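Selamawit Gudeta
@selamgudeta

Thread. I have now spent a full year as the person who orders the snacks and drinks for an office of 70 people, on top of my real job, and I have some things to say about human nature. 1/

It started because the last person to do it moved to the Kasbridge office. She left me a spreadsheet, a password and a sticky note that said "don't change the tea." I thought this was charming. I was young then. 2/

I changed the tea.

In my defense, the new one was cheaper and came in a nicer carton. By lunchtime I had received more email than I got for my entire parental leave. A man from payroll who had never spoken to me before stood at my desk and said "so you're the tea." 3/

The old tea came back in July. We do not talk about that spring. 4/

Things people say they want, according to the survey I foolishly sent out: almonds, fruit, plain rice cakes, "something with seeds."

Things people eat: everything else, starting with whatever is saltiest. 5/

The fruit deserves its own post. Bananas have a window of one afternoon. Before that they are "too green," and after that they are "somebody should make bread with those." Nobody has ever made bread with those. Pears are worse. I have stopped buying pears. 6/

Last quarter's bill had 1414 granola bars on it. I went back over the invoices because I assumed there was an extra digit. There was no extra digit. I would like to meet whoever is having them for dinner, purely to ask which flavor. 7/

Speaking of flavor, if you order the variety case you are ordering one good flavor and a long-term relationship with the coconut. Our coconut bars have been through two desk moves and a reorg. They have seniority over me. 8/

Somebody always asks why we don't put it all in a vending machine. We had a quote. It came with a 105-page contract, and one of those pages was about the noise. I read it on the train to Geser and decided I'd keep carrying boxes up the stairs. 9/

The coffee situation I can only discuss in general terms. There are 2 machines. One makes good coffee slowly and the other makes a sound. There is a line for the first one that has its own gossip, its own etiquette and, I'm told, one engagement. 10/

What I've learned about portions: put out a big bowl of loose nuts and people take a polite few and then hover. Put out the same nuts in little packets and they vanish into coat pockets. A packet feels like it already belongs to you. I don't make the rules. 11/

Same goes for sweets, crackers, sugar, ketchup and anything else that comes sealed. Wrapped things travel. I have opened a drawer in the Hinojosa meeting room and found enough of them to get through a long winter. 12/ 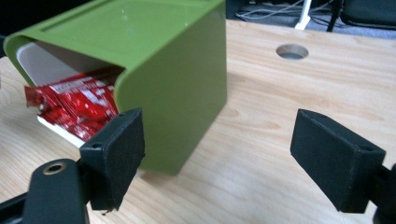

Workplace Services Team, Stillarura

My entire filing system, for anyone who imagined there were shelves with labels. There was a plan for labels. The label maker is in somebody's drawer, probably under the packets. 13/

Since I'll be asked: no, I can't order your specific yogurt. I ordered a specific yogurt once. It was eaten by a different person, and I had to sit between the two of them at the budget meeting while they both talked about trust. 14/

Next order closes 7th February. Requests go in the form, please, and not in the elevator, where I can't write anything down and you all say "oh, whatever's easy" and then get out on three. 15/

The tea is staying the same. 16/16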